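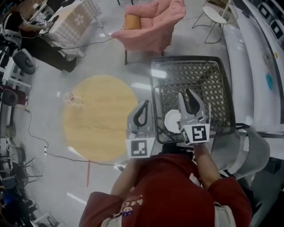 April 2026

Friday, and I am so tired I'm writing this lying down with my shoes still on. But it was a good one! If I don't get it on paper tonight I'll forget it by Monday, the way I forgot most of December.

So, the project. Our table-clearing task finally has a name, which is Firkach. Szu-yu swears it's a real word in some game she used to play, and the rest of us were too hungry to argue. It beats "Group 2," which is what Ms. Marchetti still writes on the board.

We spent the whole afternoon recording demos with the hand-held grippers. I still love that part. You hold the thing and do the chore yourself, over and over, and later the policy is supposed to learn it from you. What I don't love is how slow you have to go with dishes. A saucer sounds easy until you're trying to get one gripper finger under the lip of it, and my wrists do this little panic wobble every time I get close to the rim. Titilayo told me to breathe out when I close. I felt silly doing it, but my last batch looked a lot smoother on playback, so okay, I breathe out now.

Glass is still the worst. I can hardly see it on the round wood tabletop, so I don't know how we expect a camera to. Binta wants to leave glass out of the first training run and add it back once plates work. I said that was cheating, then I thought about it over my granola bar and decided she's right. (I haven't told her yet. Monday.)

Also, we had the big talk about backgrounds. Zainab thinks we should tidy the room before every session so all the demos match. Szu-yu thinks we should leave it messy on purpose - chairs wherever, that pink armchair, cables, people sitting at the other table - so the model doesn't freak out the first time something moves. They went at it for almost 5 minutes and Ms. Marchetti just let them, with that look she gets when she's enjoying herself. In the end we agreed to do both and compare. More work for me, as I'm the one who labels everything!

I did get to watch the others for a bit while my files copied over. It's funny how everybody gets the same posture once the backpack goes on, kind of stiff and careful, like you're carrying soup. The marker cube on the right side of the room had ended up at a tilt, and I had a whole worry about whether that matters for the tracking. I wrote it down as a question for Hiller, the senior lab, and they'll probably say to read the guide again. 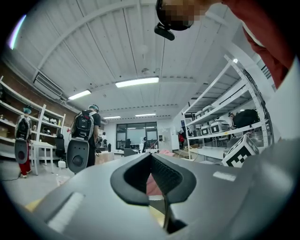 ## For Monday

- Tell Binta she was right about the glass. Be nice about it.
- Ask Hiller about the tilted cube.
- Finish labels for the saucer demos, the good ones first. Two of mine are bad and I'm going to delete them before Titilayo sees.
- Find out if the Clivbridge meet wants a video with the write-up or only the write-up. Zainab read the rules one way and I read them the other.
- Bring real food. Granola bars are not dinner.

Mom is yelling up the stairs about my shoes. Going.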